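Bullitcombe Path Improvements
Second progress report to the Undeda Fund
Prepared by Orla Brennan, project officer

1. Where we are

The grant was awarded to bring the walking and cycling path between Bullitcombe and Rellthorpe up to a standard where it can be used all year. The first report covered the survey and the drainage at the Rellthorpe end. This one covers the work done up to the end of May and what is left to do.

The drainage is finished and has been signed off by Peadar McGrath for the landowner. Resurfacing has been completed on 352 metres. The remaining length has been walked and marked up, but no new surface has been laid on it yet.

2. Surface

We still have two kinds of surface on the route. One stretch is the reddish-brown path with planting close up on the left, and it has no painted lines or kerbs. Our consultant, Colm Foley, recommends leaving it as it is apart from sweeping and patching the paler worn areas in the middle. We agree with him.
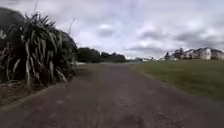
Taking that stretch out of the resurfacing saves 105 metres of new material. We would like to move the saving to the gravel stretches, where the need is greater. Caoimhe Ní Chonaill has revised the budget sheet to show this and it is attached as Appendix B. The total does not change.

The flax is to be tidied by hand in the autumn. Only the dead leaves will come out - the plants themselves stay. The strip of soil at the foot of the clump will be mulched at the same time.

3. Bollards

The first report raised the question of replacing all the timber bollards. Duggan priced this and the figure was higher than we had allowed for. Diarmuid Mac Mathúna then checked each post for soundness with a probe and found the timber good at the core in every case. The weathering is on the outside.

We therefore propose to keep the existing posts. The ones that lean will be straightened where the footing allows, and the loose grit at their bases will be raked back and compacted. The gap between posts will stay as it is, as wheelchair and pushchair users told us in the spring that it suits them.

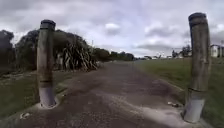

Timber bollards with metal sleeves at the base, either side of the gravel path.

Keeping the posts releases 3,000 euro, which we ask to carry over into the surfacing line. Please confirm in writing if this is acceptable.

4. Edges and potholes

The edge on the lawn side has become ragged, with bare soil and tufts of grass mixed in with the gravel. We had planned a timber edging board all the way along. After talking to the mowing contractor we now prefer a cut edge, redone twice a year, with boards only at the bends.

Potholes are being logged as they are reported. They will be cut out square, filled and rolled before the top layer goes on. Filling them loose was tried two years ago and did not last the winter. 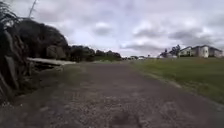 Gravel path beside the lawn, with a small hollow in the near surface and worn ground along the grass edge.

5. Consultation

We received 106 replies to the path survey. Most were about puddles and mud. A smaller number asked for lighting, which is outside this grant, and we have passed those comments to the council. Several people asked that the path should not be made to look like a road. The gravel finish was chosen partly with that in mind.

6. Next steps

Order gravel for the remaining length once the budget change is agreed.
Straighten bollards and compact the ground round the footings.
Cut the lawn edge and reseed the bare patches beyond it.
Close the path in short sections during surfacing, from 9.30 in the morning so that school journeys are not affected.

The main risk is a wet autumn. If the ground is too soft for the roller we will stop and restart in spring, and will let the Fund know within a week of taking that decision. The claim form for the second instalment is attached as Appendix C, with Duggan's invoices.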